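Grarnley Community Choir – notes from the December planning meeting

Notes by Flurina Bühler, who lost the coin toss again. We started at 7:10 pm, ten minutes late, and that was me with the keys. 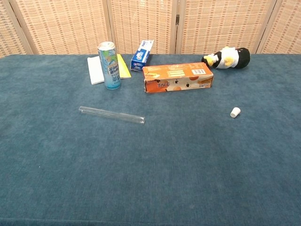 First up was the last set of notes. I read them out loud, Ambros corrected my spelling of "Eberhard" (sorry, Eberhard Hall!), and we agreed they were fine otherwise. One thing left over from last time: the box of alto folders still hasn't come back from the Bement concert. I'll call the church office there and ask them to check the balcony, and if they don't have it I'm going to stop hoping.

Money. We have 3,046 dollars in the account, and that includes the 1,838 dollars from the fall concert, the best door we've had in the four years I've been writing these. Out of that we still owe the piano tuner 100 dollars. Ambros Strebel wanted to know if we could finally buy risers. I looked up prices before the meeting and the cheap set would eat nearly everything, so we talked it round for a good while and ended up where we always do – we'll keep borrowing the ones from the middle school and look again after spring. Ambros asked me to write down that he still wants risers. Written down!

Spring concert. This took up most of the evening. Eberhard Hall has offered us either of two Saturdays and they need an answer before the holidays. I like the earlier one because half the tenors disappear once the weather gets nice, but the earlier one also runs into the school musical and we'd lose our pianist for the dress rehearsal. We went with the later one, four votes to two. I was one of the two and I'm over it, mostly. The hall wants a deposit and I'll mail the check this week.

Program. Ambros brought a list and it's a good list, but it's long. I sang through the first page in my head on the drive over and I think we're looking at close to two hours without a break. We agreed to drop the second set of folk songs and keep the sea songs, plus the two carols people kept asking for even though it'll be spring. There was some back and forth on the Latin piece. The basses love it, the sopranos say it sits too high for too long (it does, I'm a soprano), and Ambros offered to take it down a half step. We'll try it that way at the first rehearsal in the new year and vote afterward. He'll mark up the scores and send them out so we can all print our own.

Printing, while I'm on it. Skona, the copy shop next to the bakery, will do our programs at the same price as last year if we order early. We never order early. I've put myself down to get them the text three weeks ahead, so please, please send me your name the way you want it printed. Last year we had two Katherines with a K who both spell it with a C.

New singers. Five people came to the open rehearsal and three want to stay, two altos and a real live tenor. We talked about whether to ask for a short tryout and most of us didn't want to. What we'll do is sit each new person next to somebody who's steady on the part for the first month. Dues stay where they are.

Grant. The town arts fund is open again and you can ask for up to 1,000 dollars. Ambros wants to go for the full amount for sheet music and (you guessed it) risers. I said I'd help with the form if he does the budget page. Draft to everybody before the next meeting so we aren't rewriting it in the parking lot like last time.

Other stuff. The coffee maker leaks, so bring a thermos for now. Parking behind the building is fine after six, just leave the spot by the ramp open. We also said we'd try ending rehearsals at nine sharp, and we'll see how that goes.

To do: Flurina – call Bement, pay the tuner, mail the deposit, program text to Skona. Ambros – Latin scores down a half step, budget page, song order.

We wrapped up at 8:55. Next meeting is in January, same place, and Ambros has the keys.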